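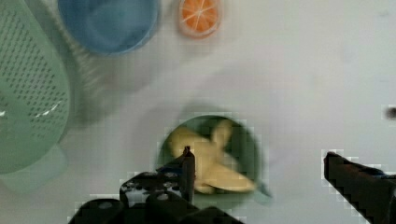 Section 4: Weighing your first ingredients

Now for the fun part! Your Ginel kitchen scale is level, the batteries are in, and you're ready to weigh something you'd really eat. Fruit is a great place to start.

1. Set the scale on a hard, flat surface. Tablecloths and cutting boards with rubber feet give a wobbly reading.

2. Press ON and wait for the zero. If you see dashes, leave the scale alone for a moment and they will clear.

3. Put your empty bowl on the plate and press TARE. The display goes back to zero, and the weight of the bowl is out of the picture.

4. Add your food. The number settles quickly, and a small dot shows up on the left when the reading is steady.

5. Press UNIT to switch between grams and ounces. You can do this at any time, even with a full bowl sitting there.

Note: TARE works as many times as you like. Flour, tare, sugar, tare, oats, tare – a whole batch of muffins in one bowl, and hardly any dishes!

Caution: The most the scale can hold is 2,000 grams, and that includes the bowl. Past that you will see "OL". Take the load off right away.

Peels, pits, and shells

Recipes usually want the part you eat. Weigh a banana in its skin, write the number down, then peel it and weigh it again. Mehwish Bangash on our test kitchen team got 228 grams for a big one with the peel on, and she has been weighing everything in her fruit basket ever since. Try it with an avocado, too – the pit is heavier than you'd think.

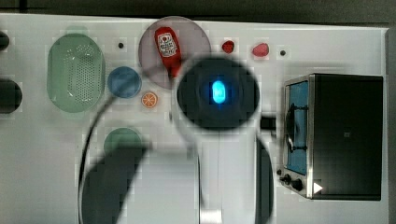
If you cook the same things often, save those numbers. Hold MEM until it beeps, pick a slot from 1 to 4, and press MEM again. The saved weight stays put even when you change the batteries.

6. When you're done, press and hold ON until the display goes dark. Wipe the plate with a damp cloth and let it dry before you put the scale away.

Caution: Never store anything on top of the scale. A steady load wears out the sensor, and you'll have to repeat the 1,000 gram check in Section 6.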